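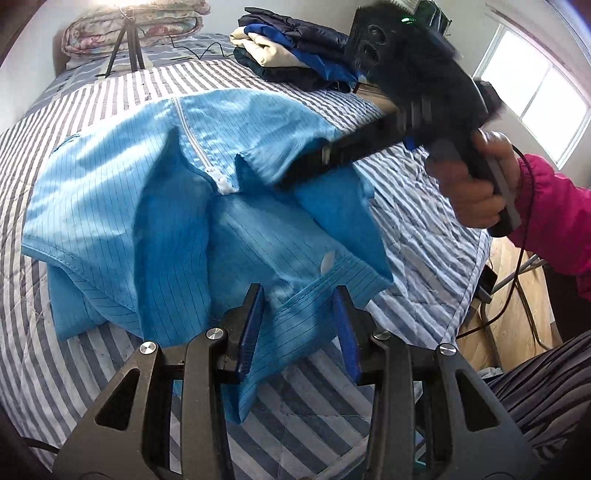 Light blue pinstripe with a white zip

Company news | Deals and funding

Skekus is buying Frimpong, and I'm very happy about it

Last updated: 13 May 2026

RADCOMBE. I run Skekus, and I've been bursting to say this for weeks, so I'll get on with it. We've agreed to buy Frimpong, the invoice-chasing business across the river from us. The papers are signed, the deal should complete in July, and everybody who works at Frimpong is being offered a job with us on the same pay and the same holiday.

I was given a proper draft of this release by our lawyers, with "transformational" in it (twice!), and I've asked if I can write my own. They said yes as long as they could read it first. They have, and they took out a joke about solicitors' biscuits.

For anyone who has come to this cold: Skekus makes bookkeeping software for small firms. Plumbers, bakeries, dog groomers, a surprising number of piano tuners. You put your invoices in, we match them against your bank, and at the end of the quarter your VAT return is mostly done before you've sat down. We've been at it in Radcombe since we were a couple of desks above a carpet shop, and we now have 533 paying business customers. I know that's small by the standards of the announcements you normally read. Most of them pay us every month and have done for years, and we make a modest profit, and I've grown very fond of that arrangement.

Frimpong does the bit we never did. When a customer hasn't paid, Frimpong sends the reminder, and then the firmer reminder, and then somebody picks up the phone and is nice about it. They aren't debt collectors in the knocking-on-doors sense. They're more like the organised cousin who remembers what everyone owes from the holiday and gets it back without a row. The people who use them adore them, and a fair few of those people use us as well, which is how we got talking.

How it came about

I'd love to tell you there was a grand strategy. What happened is that our support inbox kept filling up with the same question, worded a hundred different ways: "I can see they haven't paid me, so now what?" Our software would put a little red flag next to the invoice and leave you to it. I thought the red flag was quite helpful until a florist wrote in to say it made her feel sick every morning and could we please either fix it or hide it.

So we tried building our own reminders. We spent most of a winter on it and the result was, to put it kindly, stiff. The emails sounded like a parking fine. One of our testers said she'd rather not be paid than send one. We rewrote them, and they came out so polite you couldn't tell money was being asked for. At that point I rang Frimpong to ask whether they'd let us send customers their way in return for a small fee, and we ended up on the phone for most of the afternoon talking about late payers, and then about software, and then about what both of us wanted our companies to be in five years' time.

Frimpong's owners wanted to step back and didn't want to sell to one of the big collections outfits. We wanted what they'd built and didn't fancy pretending we could copy it. It still took months, mind you. Buying a company is an astonishing amount of paper.

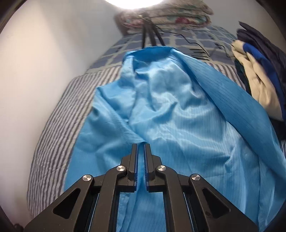 Pale blue fabric with thin dark stripes

How we're paying for it

Part of the money is ours, out of profits we've been putting by. The rest is a loan from Clunberg, who have lent to us before and who understood the business without my having to draw it on a napkin. It's an ordinary loan with an ordinary repayment schedule. We haven't sold any shares to do this and the ownership of Skekus stays as it is.

I've had some questions about that already, mostly from friends in the trade who think I'm mad not to have raised a big round while I was about it. They may be right! I did take the meetings. Some of them were fun and one had excellent sandwiches. But each time the conversation came round to how quickly we could triple the customer list, and what we could charge those customers once they were too settled to leave, and I'd come home on the train feeling gloomy. A loan is duller. You borrow the money, you pay it back, and in between you're left alone to look after the plumbers.

The price is staying between us and the sellers. I will say that it was fair, that both sides grumbled a bit, and that we shook hands at the end of it.

What changes if you're a Skekus customer

Before July, nothing at all. You'll log in as you always do.

Once the deal completes, you'll see a new button next to any invoice that's gone past its due date. Press it and Frimpong's reminders take over, in your name or in theirs, whichever you choose. You can read each message before it goes, you can change the wording, and you can stop the whole thing with one click when the customer rings up full of apologies (they do, you know, more often than you'd think). If you never press the button you'll never be charged for it.

The reminder emails will be included in the standard subscription. Phone calls cost extra because there's a real person making them, and we'll put the price on the website where you can see it before you agree to anything. For invoices under £400 we're going to leave phone calls off to begin with. The sums don't work out for you or for us, and the emails do most of the job at that size anyway.

Your subscription price isn't going up on account of this. I've been asked whether I'd put that in writing, so there it is, in writing.

What changes if you're a Frimpong customer

Hello, and welcome, and please don't worry. You'll have the same people on the phone, and the same number to ring. Your contract carries on as it stands until its renewal date, and you won't be made to take our bookkeeping software to keep using the service you signed up for. If you already keep your books with somebody else, and you like them, stay with them. We'll go on taking invoices in from the other packages just as Frimpong does today.

We'd obviously be delighted if you gave ours a go at some point. There'll be a free trial. I promise to mention it only occasionally.

The name stays too, at least for the phone and reminder service. We did talk about changing it and I lost that argument very quickly. People trust the name on those emails, and a strange new one turning up in a late payer's inbox would be the fastest way to get it ignored.

What changes for the people who work here

With both companies together we'll be some 120 people, and we need somewhere to put them all. Frimpong's office lease has a while to run and their kitchen is a great deal better than ours, so for now we're keeping both buildings, and teams that need to sit together will pick whichever suits. I've asked for a desk in each. I've been told I can have half a desk in each.

There are no redundancies planned as part of this. I'm choosing my words with care there, as I've been on the other end of an announcement like this one and I remember reading it with a magnifying glass. We're taking on the whole team because we need the whole team. We're also hiring for our support desk, and the jobs will go up on our website over the summer.

Everyone joining from Frimpong will come into our profit share scheme from the day the deal completes, with their years at Frimpong counted as years with us.

Why late payment, and why now

I'll try not to get on my soapbox. But I've spent a long time looking over the shoulders of people who run small firms, and what hurts them is so often the gap between doing the work and getting the money. A joiner finishes a staircase, sends the bill, and then spends the next 2 months lending his customer the price of a staircase. He wouldn't call it lending, but that's what he's doing, and he's paying his timber merchant in the meantime.

Most late payers aren't crooks. They've lost the email, or the person who approves things is on holiday, or they're waiting on money themselves. A friendly nudge at the right time sorts out a lot of it, and the trouble is that the person who most needs to send the nudge is the one up a ladder all day. We'd like to send it for them. That's the plan, and I'm enormously looking forward to it.

If you've got questions

Customers of either company can use the normal support address and phone line. The support teams have both been briefed and they know more about the details than I do. There's also a page of answers on the Skekus website, which we'll keep adding to as people ask us things we hadn't thought of.

Journalists are welcome to get in touch through the press page. I'm happy to chat, on the record, about any of it apart from the price. If you want to come and see us in Radcombe, do, and allow extra time for parking.

About Skekus

Skekus makes bookkeeping and VAT software for small businesses. It is based in Radcombe and is privately owned.

About Frimpong

Frimpong provides payment reminders and credit control by email and phone for small and medium-sized firms. It will continue to trade under its own name after the sale completes.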